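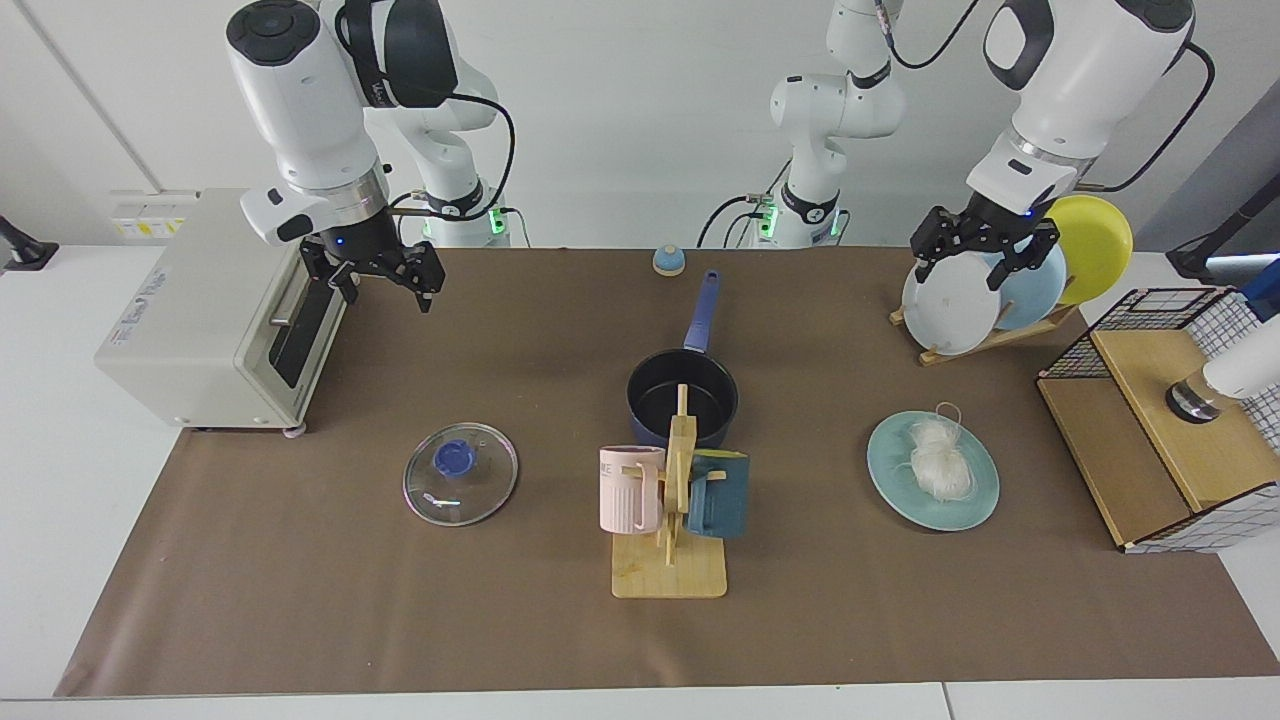 Hand washing vs. dishwasher for a household of two

daleV
We moved in July and the new place has no dishwasher. My wife figured we'd hate it, but I've gotten fond of standing there after supper with the radio on, and the water bill came in at 168 against 186 at the old house! Is anybody else doing it all by hand?
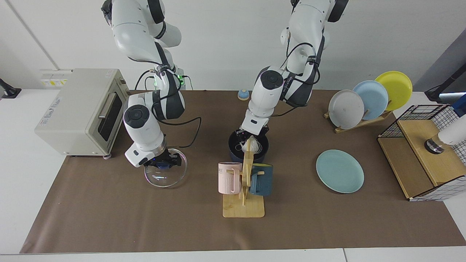

I do wash the glass things first while the suds are fresh, then plates, then whatever pot had the sauce in it. My aunt did it the other way round and we argued over it for years, bless her.

Yvette Dufour
Welcome to the club, Dale — though I'd be careful crediting the sink for that bill. Did you water a lawn at the old house? We raised four kids with a dishwasher and I'd never go back on purpose.

daleV
Well, yes, there was a lawn. Fair point.

tarek_h
I'm with Yvette. Some 3,000 dinners in, I still say a full machine beats a running faucet. If you must do it by hand, fill a basin, and please let things air dry, because towels just move the grease around.

Davina L
Oh, I disagree about towels, Tarek! A clean cotton one is fine, and I like everything put away before bed. Mugs are the only thing I leave out, and they get a stand of their own.

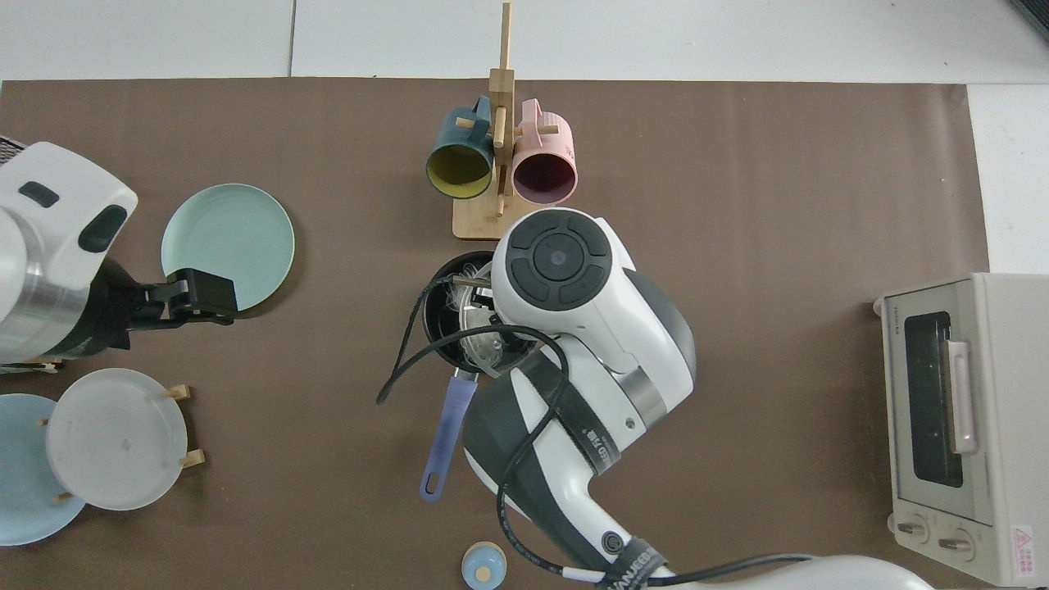
Mug tree with two mugs hung up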